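From the Parts Bench

Good morning, everyone, and a warm hello to the new faces who joined us in September. Nerys Cadwaladr here again, with more than you probably wanted to know about wires. I had promised Rhiannon Prothero a short item this time, and I do mean to try!

We've spent a good many hours lately getting the small parts for the Cusance into proper bins, and I can't tell you how much happier I am walking in on a Sunday with everything laid out where a person can see it. 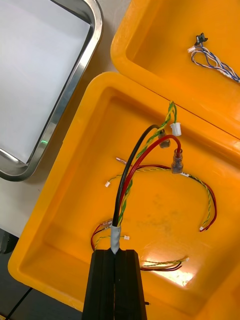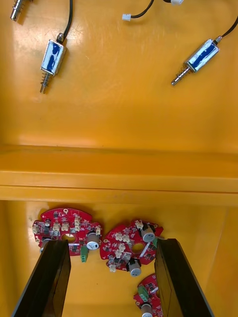
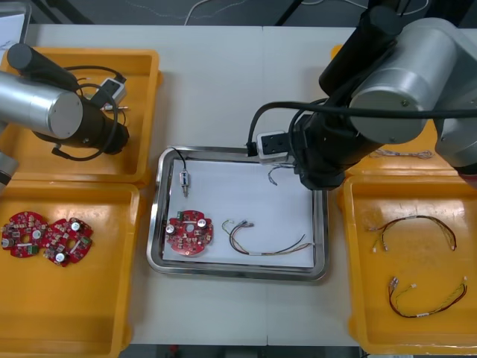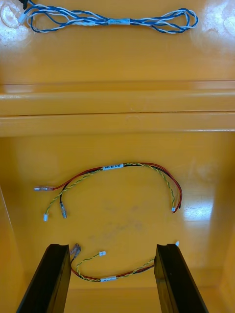
Cusance parts in the yellow and orange bins: wire harnesses in the first and last pictures, solenoids and red circuit boards in the second, and the bench in the third.

If you are new to all this, a harness is just a bunch of wires made up ahead of time with the right ends already on them, so that whoever is building doesn't have to stand there with a crimping tool (I have done plenty of that in my day, and my thumbs remember it). Please lay them down in a loose curve when you put them back. Don't wind them tight around your hand, however tidy it looks, and please don't pull on the wires to get a connector off. Hold the connector itself and wiggle.

The solenoids are the little push-pull fellows with the spring on the plunger. They go in with room between them so the leads don't knot together, and the boards get picked up by their edges, always. Rhiannon would like me to add that coffee stays on the windowsill.

We are making up 50 sets in all, and 8 are finished and checked, with Prosser next on the list once the Cusance is out of the way. The Kolard drawers are still a jumble, I'm sorry to say, and there must be over 2,000 terminals in there waiting to be sorted by size. If you have a free hour and like that sort of thing (I do, with the radio on), come by the Stekeck bench any afternoon before 5 and ask for me or Rhiannon. Bring your reading glasses!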